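4. Trying out grippers before you commit

Read section 3 first. You need the controller licence in, the sim package unpacked and at least one arm profile loaded. If the arm list is blank, stop, go back, load one.

What this section covers: comparing two gripper types in the simulator, picking one, saving the settings. Allow 24 minutes for a full pass. Longer first time.

Grippers in the standard library:
Kemix parallel, short fingers
Kemix parallel, long fingers
Özkan two-finger, padded
Ledholm – profile only, no force data yet, don't use for comparisons

4.1 Before you start

1. Close any other sim windows. Two at once will fight over the same port.
2. Open Henero Bench. Choose New comparison, not New job.
3. Give it a name you'll recognise in March. "test2" is not a name.
4. Set controller rate. Default is fine for everything here.
5. Load gripper A, then gripper B. Order matters – A is the baseline, B gets scored against it.

Note: swapping A and B later wipes the scores. No undo. Export first.

CAUTION: if the real arm is on the network, unplug it from the switch or set it to Offline in the side menu. A comparison will send moves to whatever it finds. Do not rely on the e-stop as your way of remembering this.

4.2 Setting the views

Each comparison needs a hand view and a body view. Hand view is for the fingers and whatever's right in front of them. Body view is for where the arms are going. You want both open, side by side if the screen allows.

1. View menu, Add, Hand.
2. View menu, Add, Body.
3. Drag the hand view until both fingers show. One finger only = offset wrong, see 4.5.
4. In the body view check both arms show, if you're on the two-arm profile.
5. Leave shadows ON. They slow things down a bit but you'll want them for judging height over the table.
6. Lock views. The padlock goes solid.

Hand view, then body view: 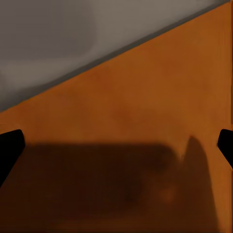
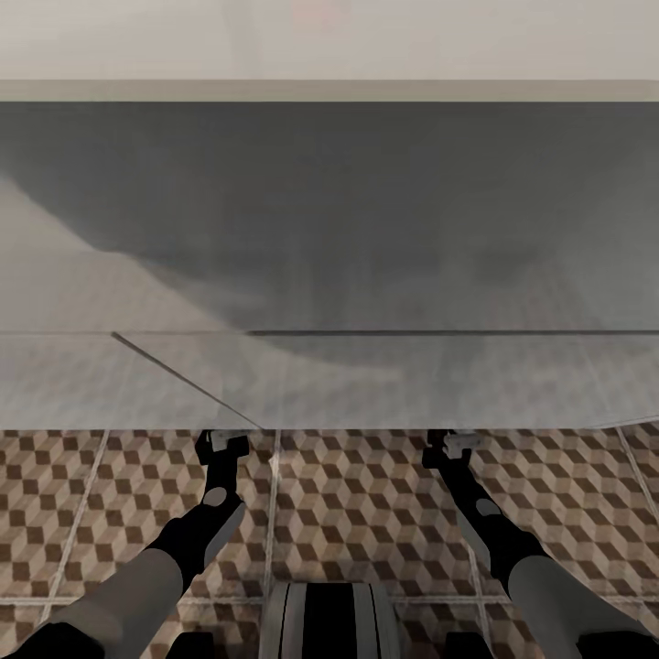

Don't move on until the views are locked. An unlocked view drifts when you reset, and then your A run and your B run aren't seen from the same place and the comparision is worth nothing.

Note: soft or smeary surfaces in a view are a render setting. Turn Quality up one step if it bothers you. Doesn't change the scores either way.

4.3 Running the comparison

1. Press Home. Wait for the tone.
2. Check fingers are fully open. Type 2 in the speed box. That's slow, leave it slow.
3. Press Run A. Hands off the mouse, the views grab focus.
4. When it stops, press Keep or Discard. Keep unless something obviously went wrong, e.g. arm stuck, finger through the table.
5. Press Home again. Yes, again.
6. Run B.
7. Repeat until the counter goes green.

If you get error 606, the fingers hit their travel limit before the target. Usually a long-finger gripper on a short-finger profile. Reload the gripper and pick the right one.

Error 921 is a dropped link to the controller. Save, restart Bench, carry on. Kept runs are still there. Discarded ones aren't.

CAUTION: on two-arm profiles do not raise the speed part way through. The arms are checked against each other at the speed you started with. Above that they can cross.

4.4 Reading the scores

Three columns: reach, hold, release. Higher is better in all of them. Ignore the overall figure, it averages things that shouldn't be averaged and Rizal Siregar is rewriting it.

Padded fingers tend to score well on hold and badly on release. Short fingers lose on reach near edges and low panels. Neither is a fault. Decide what your job needs, then look at the column for that.

Scores close together? Do more runs. Still close – pick the cheaper gripper.

Note: hold scores made before 11/29/24 used the old friction table. Don't compare them with new ones. Re-run.

4.5 If something's off

Only one finger in hand view: Tools, Offsets, Reset hand. Unlock the view first or the reset does nothing and doesn't tell you.

Shadow in an odd place: light position got moved. Lights, Default.

Arms jump at start: you skipped Home.

Run button greyed out: views not locked, or no gripper B loaded.

Fingers move the wrong way: sign flipped in the profile. Edit, Gripper, tick Invert. Untick it again before loading a diffrent gripper, it doesn't clear itself.

Anything else, send the log and the name of the gripper to Juwita Gunawan. The log, not a screenshot of the log.

4.6 Saving

1. File, Export comparison. Do this before closing.
2. Tick Include views.
3. Choose the winning gripper, press Set as default.
4. Put the real arm back on the network only after Bench is closed.

Carry on to section 5 for fitting the real gripper. Have the 4 mm hex key ready.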